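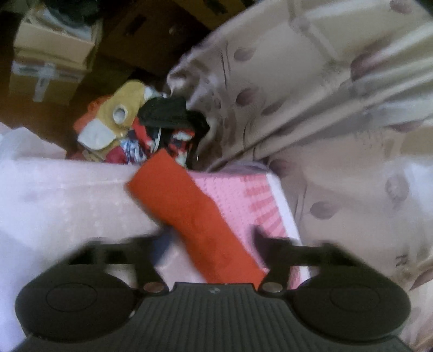
Payout stuck on "pending" after changing wallet address
Posted in Mining and Wallets by coldshed

I've been mining with two older graphics cards through the Dokora pool since November. Nothing serious, it mostly runs overnight when power is cheaper. Last week I moved my coins off the Torkden desktop wallet and set up a new one on a spare laptop, then changed the payout address in my pool account.

Since then the balance has gone past the payout threshold and it just says "pending". The old address shows nothing new either. I've restarted the miner, logged out and back in, and checked the new address character by character. The worker page still shows both cards submitting shares.

Is the payout lost, or is there a hold I don't know about? I'd like to sort it out before I put any more hours in.

3 replies

Ostrowski
There's a hold. Most pools lock payouts for a while after an address change so that someone who gets into your account can't empty it straight away. On Dokora you have to confirm the change from a link sent to your email, and the clock doesn't start until you click it. Check your junk folder.

Once it's confirmed, you wait for 116 blocks to be found by the pool, not by the whole network, so the time varies. On a quiet weekend mine took much longer than I expected. Your shares still count during the hold and the balance carries over.

Two other things to look at:

Go to Account, then Payouts, and see whether the threshold went back to the default. It did that to me when I changed address, and I had to set it to 20 again.

Make sure the new address is for the same coin. Torkden uses one screen for several coins and it's easy to copy from the wrong tab. The pool only checks the format – it can't tell who owns the address.

I wouldn't change the address a second time while you're waiting. That cancels the first request and you start over at the back of the line.

grulen_rig
same thing happened to me, just wait. also pools are a rip off, mine solo

coldshed
Found the email in junk, thanks. I clicked the link and the status now says "confirmed, on hold" with a block counter beside it. The threshold had gone back to the default too, so I've changed that. I checked the coin tab and it's the right one. I'll leave the rest alone until the counter runs out.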